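August 22, 2025

Back from the open day at Vitberg and my feet hurt. Bouchra Ezzat talked me into it. She said I couldn't keep complaining about robots taking over the laundry without having seen one near a piece of laundry, and I suppose I had that coming.

It was 135 miles there and back, for a paper cup of coffee and a tote bag. The hall was too warm and the first hour was slides. A young man from Dredura told us folding is "basically solved," then spent a long time on a chart with no numbers up the side. I asked what the numbers were. He said it depended on the fabric. I asked which fabric. He said great question and moved on.

Then they let us near the tables, which was better. A woman there explained that people do the job first, with a gripper held in the hand, and the machine is supposed to learn it from the recordings. They had 700 recordings of cloths so far, she said, and I asked if that was a lot. She thought for a bit and said no. I liked her more than anyone else I met all day.

Bouchra tried the hand-held one. It's heavier than it looks and you lose all feeling in the cloth, like eating with oven mitts on. She got a corner on maybe the fifth try and people clapped – I did not clap. My grandmother could do a whole sheet while yelling at the radio.
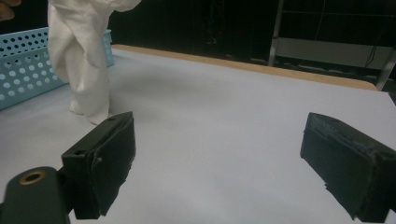
Filed under: Days out, Grumbling

White cloth, white table, blue basket. I'll give them this much, a crumpled cloth is a nasty thing to hand a machine. It has no proper shape, and two stiff black fingers are not what I would pick for it. The pads on those fingers were fraying too, so somebody has been putting in the hours.

I still don't believe the brochure, which says homes by March. Whose homes? Bouchra wants to go to the Gyamfi one next. I said I'd think about it. Towels still in the dryer, will do them tomorrow.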